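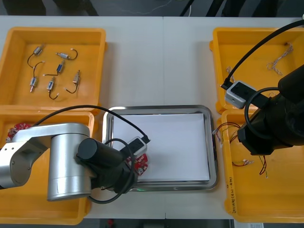
What is the best way to store small motors with the leads already soldered on?

Keep them in a shallow, open container with enough floor space for each motor to lie on its own, and keep them away from anything with fine holes or sharp legs that a wire could catch on. Deep tubs look tidy for a day or so and then the leads find each other, and you'll spend a good part of your evening teasing them apart. If space is tight and they have to go in a deeper box, coil each lead loosely round the body of the motor and hold it with a twist of paper, which comes off more kindly than tape.

Who writes these answers?

I do, Fraser Matheson, for the Grelholm parts bench. We sort, check and repack small electrical bits for hobby clubs and schools, and most of what is on this page began as a letter or a chat over the counter. I've tried to answer as I would if you were standing there with a mug in your hand, so forgive me if I go on a bit.

Do I need special boxes?

Not at all. Any bin with smooth sides and a rounded rim will do nicely, and kitchen shops are as good a place to look as tool shops. I'm fond of yellow ones myself, as dark wires and silver casings both show up well against it, and red boards do too. Pale wire ends are a little harder to see on yellow, I'll grant you. If your parts are mostly pale, try a blue or a green.

What I would steer you away from is a bin with ribs or a waffle pattern in the bottom. Small screws settle into the grooves and you end up turning the whole thing over to get the last one out.

Why do you put white paper in the metal tray?

Several reasons, and they all matter to me more than they probably should! Bare steel is shiny, and under a bench lamp it throws the light straight back at you, so a small silver part nearly disappears. Paper takes the glare off. It also stops things skating about when you put them down, and it catches the little crumbs of solder and fluff that come off older stock. When you're done you lift the sheet out, fold it down the middle and tip it over the waste tin.

Cut the sheet a touch smaller than the tray so that it lies flat. If it rides up the sides it makes a slope, and motors with a round body will roll down it. Plain printer paper is fine. I have tried kitchen roll, and I can't recommend it, as the soft surface snags on every wire end.

How should I lay out the table before I start?

Put the tray in the middle, nearest to you, and the bins to either side of it. That's really all there is to it. Your hands then make the same short journey each time, out to a bin and back to the tray, and you aren't reaching across one lot of parts to get to another. I like to have bins in pairs, with the things that belong together on the same side, so motors with the boards that drive them, for instance.

Do leave the space behind the tray clear if you can manage it. It's very tempting to put the tea there. I have done so, and we now have a Zasora board that smells faintly of Assam when it warms up.

Should I take parts out one at a time or by the handful?

One at a time for anything with a lead on it. I know it sounds slow, and younger helpers in particular find it maddening, but a handful of motors comes out of the bin as a single bunch and brings half its neighbours along. Screws, washers and plain spacers can be scooped as you please.

When you pick up a motor, take hold of the body and let the lead follow. Lifting by the wire puts all the weight on the soldered joint, and those joints were never meant for carrying. You may get away with it many times, and then one day a motor that ran perfectly well in January is dead on the bench in August and you can't think why.

Can motors and circuit boards share a bin?

I'd much rather they didn't. A motor is a heavy little lump with a metal shaft, and there is a magnet inside it too, so it will scuff a board and gather up any steel filings going. Give the boards a bin of their own. It needn't be large.

Is it all right to pile boards on top of one another?

For an afternoon's sorting, a small pile does no great harm, so long as you set them down gently and don't press on them to make room. The parts that stand proud of the surface, such as connectors, are the ones that suffer. For longer storage, slip each board into its own bag and stand them on edge like records in a rack. Boards with cut-outs or large holes deserve a bit of extra care, as the corner of one will happily hook through the hole in the next, and then a sharp tug does the damage.

If your boards have chips on them that dislike static, use the proper bags sold for that purpose. An ordinary sandwich bag won't protect them, however well it closes.

The bare ends of my motor leads keep fraying. What can I do?

Give the strands a gentle twist between finger and thumb, always in the direction they already want to go, and then touch them with a little solder if you have an iron to hand. If they've frayed badly, snip the end off and strip a fresh bit. You don't need to expose much: enough to go into the terminal and no more. Leave yourself some length in hand when you first cut your leads — a short wire only ever gets shorter.

If a motor came to you with one end already broken off inside the casing, put it aside in a separate pot with a label on it. Please don't drop it back in the bin to deal with later. We've all done that, and we've all picked the same one out again the following week.

How do I tell good motors from bad ones while I'm sorting?

Turn the shaft with your fingers first. It should move with a slight, even lumpiness as it passes the magnets. If it grinds, or sticks in one place, set it aside. After that, touch the leads briefly to a small battery pack of the right voltage for the motor and listen. A healthy one starts straight away and sounds steady. Check the voltage on the label or the supplier's sheet before you do this, and if you can't find it, start low.

I do this over the paper in the tray, as a motor left to itself when it starts up will hop, and the raised rim keeps it from going on the floor.

What do you sell the trays and bins as?

The steel tray we stock is the Dendska, and the bins are sold in pairs under the name Imrie. You can order either from the counter or by post, and the set with both is listed under catalogue number 919. Postage within the mainland is £2 whatever the size of the order, which I'm told is foolish of us, but we started out that way and I'm loath to change it.

Clubs and schools can buy spare sheets of ready-cut paper in packs of 300. Most people cut their own, and I would too if I had only the one tray to look after.

How do I clean everything afterwards?

Warm water with a drop of washing-up liquid for the bins, and a soft cloth to dry. Get a finger well under the rolled rim, where dust and bits of wire insulation like to gather. The tray can be washed the same way, but dry it at once or you'll have water marks all over the shine. They don't hurt anything and will come off with a little vinegar.

Please don't wash any bin that has been used for greasy gears in the same bowl as the others. Wipe the grease out with a rag first.

How long should a sorting session last?

My own limit is 30 minutes before I get up and stretch, and I'd suggest the same or less for children. Your eyes go before your patience does, and once you start putting things in the wrong bin it takes twice as long to put right. A white or pale table top helps with tiredness, I find, as anything dropped is seen at once, though you'll want the lamp a little to one side so that it doesn't dazzle.

Do you take old parts as donations?

We do, and gladly. Small motors, switches, battery holders and boards in fair condition are all welcome. Please take out any batteries before you post anything, and don't trouble to sort it beforehand unless you'd enjoy doing so. A note of where the parts came from is a real help with working out voltages. We can't take mains equipment or anything containing liquid.

Can I send in a question of my own?

Please do. Write to the Grelholm bench and mark it for my attention, and tell me the sort of parts you have and the size of the table you're working on. I answer everything in the end, though it can take a while when the school orders are in.

Page last updated 2 August 2019.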